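キッチンリネンの使用モニター募集(鍋つかみ・ふきん)

募集開始:2020年2月18日(火)

台所用の布ものをつくっているClesisitzです。8月に発売予定の鍋つかみ「Gilbert」と、吸水ふきん「Trekatex」を、ご家庭で遠慮なく汚してくださる方を探しています。社内の試用では評判が上々でした。つくった本人たちに聞いたのですから、当然といえば当然です。

募集人数 13名
期間 お届けから12週間
お渡しするもの 鍋つかみ1組、ふきん6枚(返却不要。返されても困ります)
謝礼 当店の通販サイト「Cluro」で使える商品券3,000円分

お願いしたいこと
週に3日以上、普段の料理で使ってください。洗濯機で洗い、柔軟剤はお控えください。2週間ごとに短いアンケートをお送りします。自由記入欄に「よかったです」とだけ書かれますと、担当者が一日悩みますので、できればもう一行お願いします。縫い目のほつれ、縮み、色落ちは写真を添えていただけると助かります。

応募できる方
国内にお住まいの18歳以上の方。料理の腕は問いません。むしろよく焦がす方を歓迎します。布製品の製造・販売にお勤めの方はご遠慮ください。

応募方法
Cluroの応募フォームに、お名前、ご住所、週に台所に立つ日数、いまお使いの鍋つかみへの不満をご記入ください。不満のない方は、なぜ応募するのかをお書きください。前回は643通の応募をいただき、すべて読みました。目薬は経費で落ちませんでした。

選考結果は当選された方にのみメールでお知らせします。落選の理由についてはお答えできませんが、たいていはくじ運です。
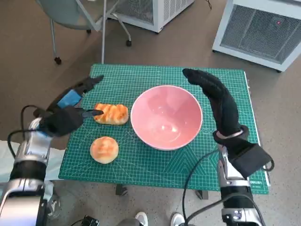 ピンクのボウルとパン
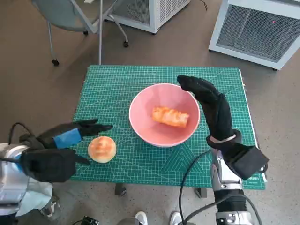

前回のモニターの方からは、ふきんは8週目あたりからようやく水を吸う気になったようで、最初の1か月は皿の上で水を散歩させているだけだった、それでもアンケートの締め切りだけは毎回きっちり来た、との声が届いています。今回のふきんは出荷前に一度水通しをしました。締め切りは今回もきっちり来ます。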